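Coursework > Engineering Projects > Reports > Group 3

Do the house rules for simulated robot tasks do what they claim?

Project report, Group 3
Supervisor: Alasdair Gillies

1. What we were asked to do

The department hands every robotics group the Clerance checklist, a sheet of 12 rules for setting up and recording a pick-and-place task in simulation. We were told to follow it and report on our results. After the first week we asked to report on the checklist itself, and Mr. Gillies agreed as long as we ran the task too.

The task was a can and a coaster. A two-arm robot picks up the can with one arm and moves it over a table that also has boxes and a few flat items on it. We ran it 40 times in Clelik, the simulator on the lab machines.

2. The rules we doubted

Rule 2 says the arm that isn't working must be "in a safe resting pose." The sheet never says what that is. One of us read it as folded back, another as anywhere the arm isn't moving. Both readings pass the check, since the person who sets the pose is also the person who ticks the box.

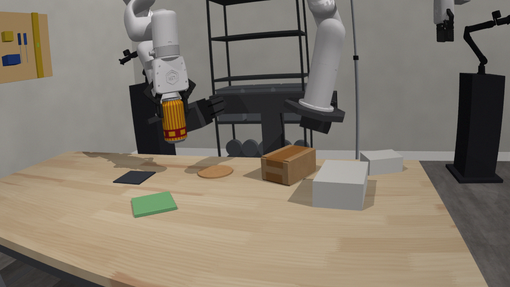

Rule 4 asks for "realistic clutter." We think this one was written with good intentions and then never tested. A table with boxes on it looks busy in a report. If the boxes are never in the path of the can, they make the task look harder than it is. We would like the rule to say how close an object has to be to the path before it counts.

Rule 7 says the carried object must clear everything on the table "by a reasonable margin." We asked two other groups what margin they used and got two different numbers, and neither group had written theirs down before starting.

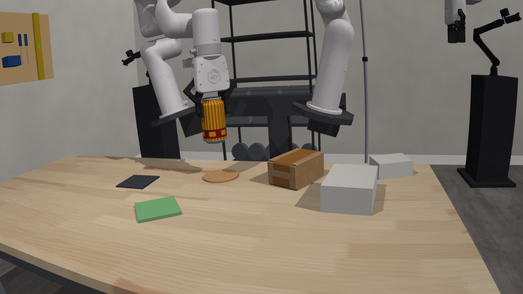 Figure 2. Can held above the table by the left arm; the right gripper is empty.

3. What the camera rule leaves out

Rule 9 requires more than one view. We agree with it, but it treats all views as equal. From the front it is easy to see that the can is off the table and hard to judge how well it lines up with the coaster. The overhead view is supposed to settle that. It helps, but the can hides part of the coaster, and the arm's shadow can fall right over the area you want to measure.

We spent most of an afternoon arguing over shadows. The Mackay notes, which the checklist borrows from, tell you to leave the lighting alone so that runs can be compared. Fine, but then the checklist should not also tell you to judge placement by eye.
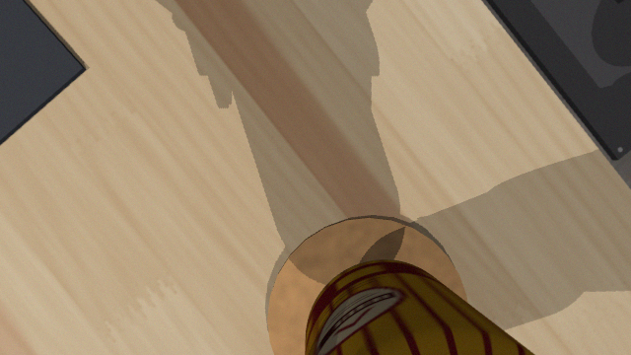

Our fix was to stop using the pictures for scoring. Clelik already logs the position of every object, so we took the distance between the center of the can and the center of the coaster from the log and kept the views for spotting odd behavior. Rule 9 doesn't mention the log at all.

4. Scoring

Two of us scored all the runs separately from the pictures alone, then compared. We disagreed on 3 of the 40. That sounds good until you look at which ones they were. All three were near the edge of the coaster, where the score matters most. On the easy runs anyone would agree, so a high agreement rate says very little about the rule.

The Amel add-on will score runs automatically, and the checklist recommends it. We tried it and could not find out what cutoff it uses. We left it out of our results.

5. What we would change

Give a joint position for the resting arm. Have someone outside the group tick the boxes. Write the margin down before the first run. Score from the log, and name the cutoff in the report.

We are less sure about clutter. Our group never agreed on a wording, and the version we drafted in October was longer than the rest of the sheet put together.

We also can't say that our rules would hold up on a real robot. Everything here was simulated, and the checklist claims to cover both. We saw no evidence for that claim in the sheet or in the notes behind it.

Filed under: Student Reports, Robotics, Lab Practice

Contact the department office | Copyright Engineering Projects | Back to top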